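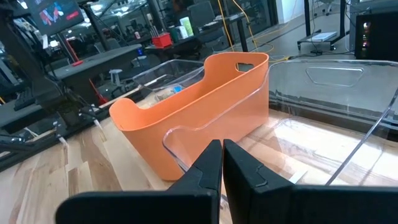 Visit to the Kuretlow Hotel, 04/08/2019

Members of the hospitality management program were received at the Kuretlow by general manager Dagmar Polák. The property has 111 rooms and is operated by the Zerkari group, which took over the lease from Plorus in September.

The tour covered the front office, the kitchens and two renovated floors - the third will reopen in summer. Lutz Heitmann, head of housekeeping, outlined the schedule for his staff of 20. A question period of 55 minutes followed in the Krajčí Room.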